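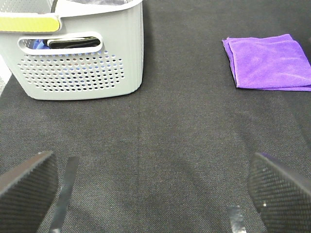
Forty hours in Hornbridge

I finished Hornbridge on Tuesday, very late, and I still think about it when I wash the dishes. My save file says 40 hours. A friend needed 72, but he reads every book on every shelf.

You play a young clerk who is sent to the river town of Astine to close the old post office. There is no fighting. You carry letters, you talk with people, and you decide which letters will arrive. I opened one letter in the second chapter, only from curiosity, and the baker did not speak to me until the end of the game. I liked this very much — a small thing, and the game remembered it.

The middle part is weaker. In Rasow you must walk up the same hill again and again, and the map does not show the short path behind the mill. I also had 2 crashes there, both when I entered the ferry house.

The writing made it easier for me. My English is learned from games, mostly, and here the sentences are short and clear, even when old Tomar tells his long stories about the flood.

I will start again in October with the other ending in mind. This time the baker's letter stays closed.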